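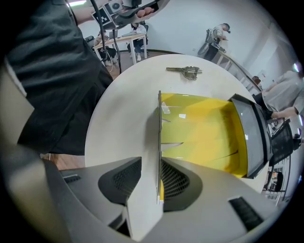 Meltulness 100: checkpoint food drops

On the Meltulness list in August, the race office wrote:
> Drop bags for the Vikar checkpoint are limited to 39 pounds per
> team. Bags must be at the trailhead by 4 p.m. the day before the
> start. Straw is provided.

Does the 39 pounds include dog booties, or only food? Last season booties were weighed separately, and the new rules don't say either way. I pack 138 of them for an eight-dog team, so it makes a difference to how much kibble I can send.

Also, the trail map still shows the old route over Pop Creek. If the creek crossing is out again this year, the leg into Vikar gets longer and I would want a second meal there.

I'm bib 728 on the entry list and my fee is paid. I can bring bags down for one other team from the north side if they're ready by noon. Reply to me off list for that.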